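Restgate CW Receiving Net - questions we keep getting

When is the net?
First week of the month, 2000 local. Skipped in August. If the band is dead we try again the next evening, same time.

What gear do I need?
Any receiver that does CW and a wire. People have checked in with kit older than they are. A narrow filter helps a lot in winter, less so in June when its mostly static crashes anyway.

Do I need a full licence?
Not to listen and send in a report. To transmit, yes, whatever your licence lets you do on 160 and 80 and no more.

How do I send a report?
Email or post. Call, locator, time heard, signal, antenna. One line each. Please dont send the whole logbook.

What counts as a good copy?
The full test group, no gaps. Partial copies go in the table too, marked P. Top score last season was 94 groups.

How do I get the Nistetti preamp kit?
Order through the Plukasitz page. Flat rate post within the UK, ask first for anywhere else. Build notes are on the same page, print them out before you start as the parts list is on the last sheet.

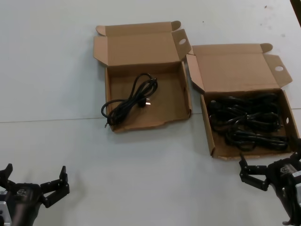 One listener wrote in that the Nistetti made no difference on 80 but pulled two stations out of the mud on 160, and could we please say so somewhere. So - saying so. On 80 leave it switched out. The band noise is the limit there, not your receiver.

My S-meter reads nothing but I can hear you fine?
Normal. Send the report anyway and put "by ear".

Can I use a remote receiver?
Yes but say which one, and give the receiver's locator not yours. The Gavalas remote is open to everyone from 1650 until the net closes. It drops you after a while, just log back in.

Why was my report left out?
Usually no locator, or the time was in BST and we coudn't match it. UTC for reports please. Yes we know the net time is local. It's been argued about.

Is there a certificate?
Yes, for reports in six seasons. Last one sent out was number 545. Free if you print it yourself.

Where are the old results?
Results page, bottom link. Anything before the site moved is scans only - not searchable, sorry.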